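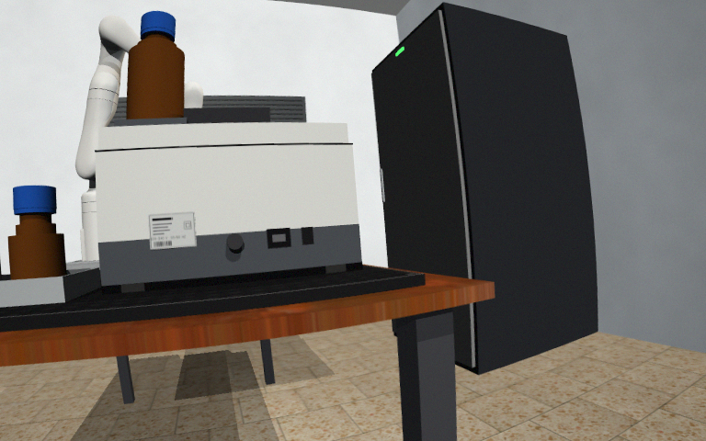 PASURA TO OPEN WATER TESTING COUNTER IN BURNAU, TAKES IN WELL SAMPLES FROM THE PUBLIC

News > Press Room > Releases

About Services Drop-Off Points News Careers Contact

BURNAU, August 2021 — Pasura, the water and soil testing company, is opening a walk-in counter in Burnau for private well owners. First one in the county. Doors open to the public as soon as the sign is up, and kits are already available by mail.

Until now anybody on a private well had two choices. Drive a cooler of bottles to the city and hope to get there before intake closed, or pay a plumber to do it. A lot of people did neither. Wells out on the Lambrakis road in particular have gone years without a test, some of them since the house was sold.

"People call us after a flood or after a baby comes home," said Nektarios Koutsoukos, general manager of Pasura. "In between those two things they don't call. We'd like it to be more like getting the furnace looked at."

Pasura ran a trial in March with mailed kits only. 715 households sent water back. Bacteria and nitrate were the most requested tests, then hardness, then iron. Several customers asked for lead as well, and lead is now on the standard order form.

WHAT THE COUNTER OFFERS

Basic well panel — coliform bacteria, nitrate, pH, hardness. Results in four working days.

Metals panel — lead, copper, iron, manganese, arsenic. Takes longer, ask at the counter.

Garden soil test, spring and fall only.

Real estate letter for buyers and sellers. The bottle for this one has to be filled by Pasura staff, not by the owner or the agent. Please do not show up with your own bottle for the letter, we will have to send you home with it.

Bacteria samples have to reach the counter within 24 hours of being drawn and should be kept cold, not frozen. Take the screen off the faucet first. Run the cold water a good few minutes. Dont rinse the bottle, there is a small amount of powder in it that is supposed to be there.

Reports go out by email or on paper. Each result is printed next to the drinking water limit, with a short note in plain words on what to do if it is over. Customers with a bacteria hit get a phone call the same day, before the report.

WORKING WITH JORKORA

Pickup from the outlying drop-off points will be handled by Jorkora, the courier firm that already serves pharmacies in the area. Two runs a day, morning and mid-afternoon. Drop-off points are the feed store in Lambrakis and the Burnau township garage. More may be added if there is demand, the company has had requests from the lake side and is looking at it.

"The courier was the hard part," Koutsoukos said. "The testing we knew how to do. Getting a cold bottle off a farm porch and over to us the same day, at a price a family will pay, that took us most of the spring."

Jorkora drivers will not collect from private homes at this time.

PRICES

Full price list at the counter and by phone. Households that took part in the March trial get their next basic panel at half price, bring the old report or just give the name it was under. Churches, day cares and camps should call for a group rate before sending anything in — the paperwork is diffrent.

PARKING AND ACCESS

Parking behind the building, enter from the alley. Ramp at the side door. The front steps are being redone and will be closed for part of the opening period.

ABOUT PASURA

Pasura tests drinking water, irrigation water and soil for homes, farms and small businesses. The company is privately owned.

Media contact: Nektarios Koutsoukos, Pasura, Burnau office. Interviews by phone preferred, mornings best. Tours of the Burnau location can be set up for local press with two days notice.

© Pasura. All rights reserved. | Contact | Privacy | Back to top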